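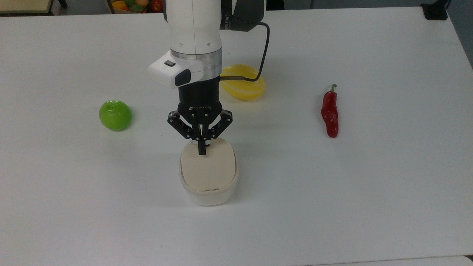
Figure 1. Three-finger gripper over an oval container, cream.

Unit 6: Growing media and container substrates
Course notes, Avholm Horticulture Certificate (part-time stream)
Prepared by Leif Brynjólfsdóttir. Lab sections: Emilian Preda.

6.1 Scope

Unit 5 dealt with mineral soils in the ground. A container is a different physical system and most of the rules of thumb from Unit 5 do not transfer. These notes cover air-filled porosity, water-holding capacity, pH adjustment and the re-use of old mix. Fertiliser programs are left to Unit 7, apart from a short note on starter rates.

Terms. "Substrate", "medium" and "mix" are used interchangeably. "Soil" is reserved for mineral soil. Please keep to this in written work.

6.2 Why field soil fails in a pot

Water drains from a column of porous material until the pull of gravity is balanced by capillary tension. At the base of any container there remains a saturated layer, the perched water table. Its height depends on the particle size of the medium and is unaffected by pot width. In a tall pot the layer is a small share of the volume; in a seedling tray it may be most of it.

A fine loam holds a perched layer deeper than many nursery pots are tall. Roots in that layer have no oxygen and die back, commonly with Pythium following. A coarse bark mix holds a shallow layer and leaves the upper root zone aerated.

A sheet of gravel at the bottom does not help. Water will not cross from a fine material into a coarse one until the fine material is saturated, so the perched layer simply sits higher. This is still recommended in a good many popular books and will be marked wrong on the assignment.

6.3 Air-filled porosity (AFP)

AFP is the percentage of total container volume occupied by air after the medium has been saturated and allowed to drain. It is always quoted for a stated column height. Figures taken at different heights cannot be compared.

Bench procedure:

Tape over the drainage holes of the test pot. Fill with water to the fill line and record the volume (V1).
Empty and dry the pot. Fill with moist medium to the same line, dropping the pot twice from a height of 5 cm to settle it. Top up.
Add water slowly down one side until a film shows at the surface. Leave for 30 minutes, then top up again if the film has gone.
Stand the pot over a tray and remove the tape. Drain for 60 minutes without tilting.
Measure the drained volume (V2).
AFP (%) = V2 / V1 × 100

Worked case. A pot with V1 of 900 mL yields a V2 of 155 mL. AFP = 155 / 900 × 100 = 17.2%. This is acceptable for general nursery stock in a pot of that size, slightly low for epiphytes and slightly high for a bedding line that will be watered by hand once a day.

Common errors are filling with dry medium (bark repels water below a certain moisture content and the result reads high), pressing the surface down with the fingers, and removing the tape before the air has escaped. Run three replicates and report the mean.

6.4 Components

Composted pine bark. The usual base. Fresh bark ties up nitrogen as it breaks down and may carry compounds that check root growth; composting removes most of both problems. Grade matters more than source. Fines hold the water, and the coarser fraction supplies the air.

Coir. High water-holding capacity, re-wets readily. Some lots carry sodium and potassium from processing. Check the EC before use and rinse or buffer with calcium nitrate if needed.

Peat. Similar water-holding capacity, pH typically 3.5 to 4.5, hard to re-wet once dry. Lime is always required except for ericaceous crops.

Perlite. Sterile, light, no useful nutrient content. Wear a dust mask and dampen the bag before pouring.

Coarse sand. Adds weight for wind stability. It seldom adds air, as the grains lodge between the bark particles and fill pores that were already there.

6.5 Section mix for the trial

The Vevton mix used in the lab sections is, by volume, 46% composted bark (medium grade), 34% coir and 20% perlite. Dolomite is added at the rate found by the incubation test in 6.6. Components are measured with the same scoop and levelled, never heaped. Bulk volume shrinks on blending – small particles settle into the spaces between large ones – so make over 10% more than the pots require.

6.6 pH adjustment

Target range for general stock is 5.5 to 6.3, measured in a 1:1.5 water extract. This is lower than the range given for mineral soils in Unit 5. Above 6.5, iron and manganese deficiencies become likely in bark-based media.

Incubation test: set out five one-litre lots of moist medium in bags with dolomite at 0, 2, 4, 6 and 8 g/L. Mix, close loosely and hold at room temperature for seven days. Measure pH, plot against rate and read off the dose for pH 6.0. The response flattens at higher rates, so do not extrapolate beyond the last point.

6.7 Re-use of old mix

Used medium has lost structure and its AFP will have dropped. It may be screened and blended at up to one quarter of a new batch for large containers. Do not use it for propagation. Discard anything from pots with root rot or root-knot nematode.

6.8 Before the next lab

Read the Stostgate nursery data sheet and the first chapter of the Zúñiga reader. Bring a calculator and a 250 mL measuring cylinder if you have one. AFP results for all three replicates go to Emilian Preda at the end of the section, in mL, with the column height written beside them.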